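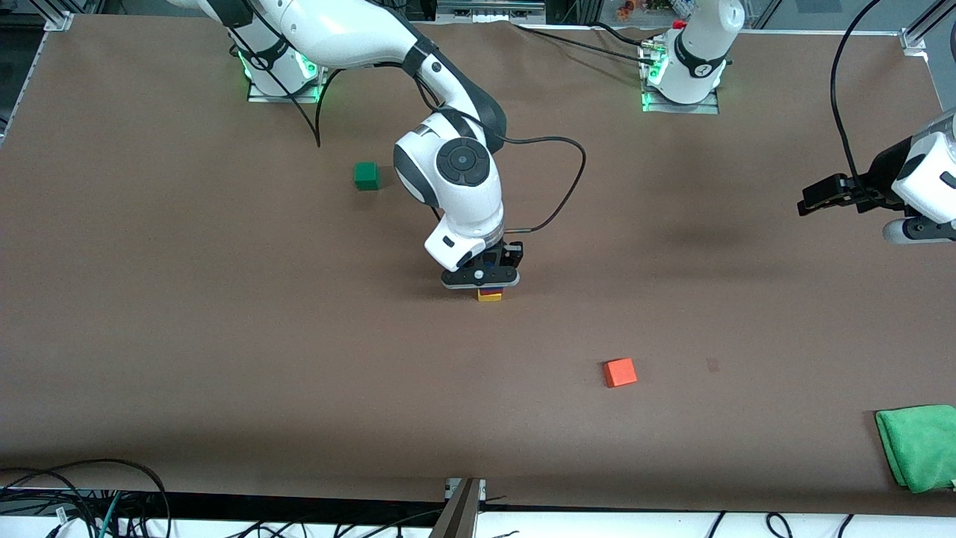 The lease on the oven had four payments left when the owner of Barreto asked to turn it back. I handled returns for Kundix then, and the file came to me with a yellow note that said the customer was not late, only tired. I read it on my feet, next to the big work table with the smooth brown paper over it and the small stack of colored blocks, and then I called her. She picked up on the first ring.

"I want to know what it costs to stop," she said.

I told her what it cost. The payment was $334 a month, and under the contract she owed all four whether the oven stayed or went. If it went, she also paid the freight back to our warehouse in Aleo. If it stayed, she could buy it at the end for a dollar.

"A dollar," she said.

"Yes. Page five."

"So I've nearly bought it."

"You have."

She asked me to hold on. I heard a door, then water running, then the door again.

"Nobody here read page five," she said. "My husband signed it."

I had his signature on the screen. It was small and careful and stayed inside the box. The date beside it was from February, almost five years back, and under it the rep had typed that the customer declined the call about the buyout because he had bread in. Most customers declined the call.

I asked if he was available, since his name was the one on the lease and I would need him for any change. She said he was not available. After a moment she said he hadn't been since the spring, and I understood, and told her I was sorry. There is a form for that too. I didn't bring it up yet.

"The bakery's been closed for weeks," she said. "I paid you every month out of the house money. I thought somebody would come take the thing and I could be done."

"I can send a truck."

"And pay for the truck."

"Yes."

"That's stupid, though. Isn't it?"

I wasn't supposed to advise anyone. Our calls went through Fludent, which turned them into text, and my manager searched the text for certain words on Fridays. I looked at the file again. Lease 2063, one deck oven, gas, stainless front. An oven like that sold used for more than she owed. I knew it because I was the one who sold them.

"I can read you the section on title," I said.

"Go ahead."

I read it slowly, including the part that says that after transfer the lessee may keep, move or sell the equipment without notice to the lessor. Then I read the word "sell" again, as though I had lost my place.

She was quiet – long enough that I checked the line.

"All right," she said. "Leave the truck where it is."

I sent her the form about his name and she mailed it back with the next payment. The other three came on time. With the last one there was a separate check for a dollar, made out in the same blue pen, and I walked it over to accounting myself so that it wouldn't get lost.

The title went out the next morning. I closed the file and marked it purchased. I never heard whether she sold it. In the spring I drove past the address on my way to another return, and the lights were on in the back, but there was a van behind me and I couldn't slow down.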